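Progress report to Navarro, home accessories line, through March

Prepared by Gisela Acuña, product development, Gadent

## Where we stand

The line had 18 items at the start of the period. We have dropped 7 of them and the other 11 are going ahead. Most of the dropped items were wall hooks and key holders that looked too much like what the chain stores already sell. The magnetic spice shelf went as well. It held fine on steel but would not stay up on painted doors, and Dale Hawthorne did not want to sell it with a warning label.

The fold-flat fruit bowl and the door-top coat rail are ready for a first run of 1,000 each. The supplier in Draltirbridge has quoted on both. The bowl came in under budget. The rail came in over, mostly on the powder coat, and Crisanto Fajardo has asked for a second price with a plain finish.

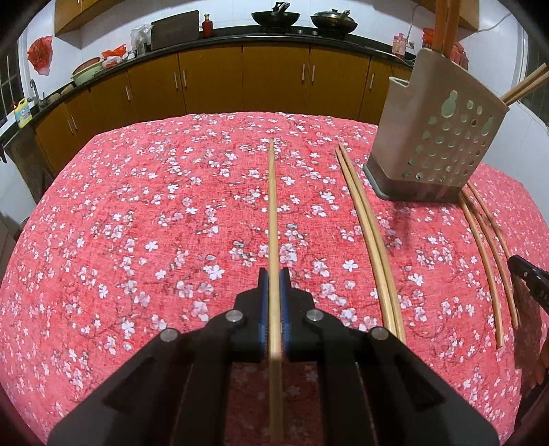 Tooling for the corner lamp is late. Ernő Pintér sent the base drawings back twice over the cord channel, which was too narrow for the plug we had chosen. The third set was approved in March. We expect samples in the next period and have moved the lamp to the second shipment so it does not hold up the others.

## Customer survey

Precious Sarmiento ran the survey at the Ninudton store and got 124 completed forms. The main points:

- Storage for small kitchens was the most requested category.
- Novelty clocks scored lowest. We had two in the line and both are now out.
- Almost half of the people who liked the fruit bowl asked for a smaller size.

We have not costed a smaller bowl yet. It would need its own mold.

## Spending

Spending is within the approved amount. The money saved on the clocks has been moved to packaging, where the first cartons failed the drop test at two corners. No extra funds are requested for this period. 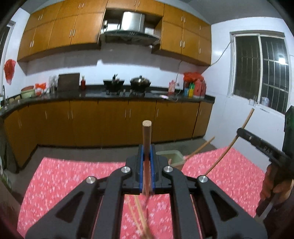
*Wooden rod and sticks, pink tablecloth.*

## Next period

- Get the second price on the coat rail and place both orders
- Check lamp samples against the approved drawings
- Repeat the drop test with the heavier carton
- Decide on the smaller bowl

We need Navarro's sign-off on the revised item list before the orders go in. The list and the supplier quotes are attached.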